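2024-07-30

Table notes, bench room at Sullar. Present: me, Urmas, Duygu for the second half.

Finally got a proper go at the butcher-block top, and I'm so pleased with it! The planks are all over the place in color, cream next to honey next to a soft brown, with dark streaks and one good knot near the middle that Duygu wanted to sand back. I said no. It's my favorite bit of the whole thing. The finish is matte enough that the overhead lights only leave a faint shine, which was my big worry when Gediminas picked the oil.

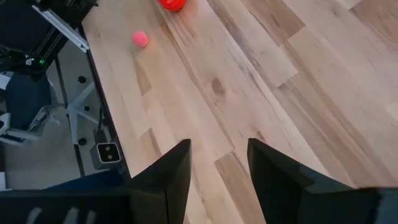 Urmas thinks we should go one step coarser on the next top so small things stay where you put them. I'd like to try that on an offcut first - we still have 2 from the Taratier order, and the shorter one has the same zigzag of joints.

Balls: we're sticking with reds and pinks. I had my doubts (why not just use every color in the box?) but with only the one family you start noticing how different they are. Size matters more, and so does the surface. The pink with the slightly fuzzy skin is lovely against the wood. The big glossy red one is a bit of a show-off and I love it. Žydrūnas has more than 100 in the storeroom, so if anyone wants to swap a few in, ask him before digging.

For the layout we went with plant at the back by the rail, napkin next to it, green cloth folded tall on the left with the little card at its top end. Duygu wanted the cloth flat and open, we'll try it her way next time.
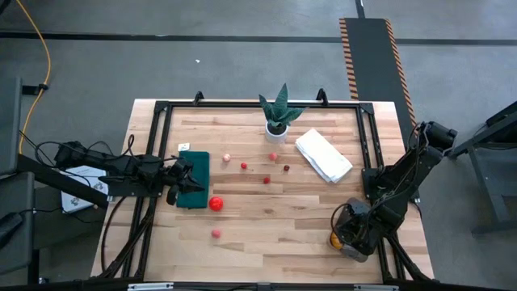

Table with plant, napkin, green cloth and the seven balls.

Things to do:

- ask Ojārs if the clamps on the top rail can move outward a little
- second white pot, same size, for the spare plant
- fold the cloth in 3 and see if it sits flatter
- write up the oil: coats, drying time, which rag (Gediminas has this on paper somewhere)

Plant goes back on the windowsill overnight, please. Urmas watered it already.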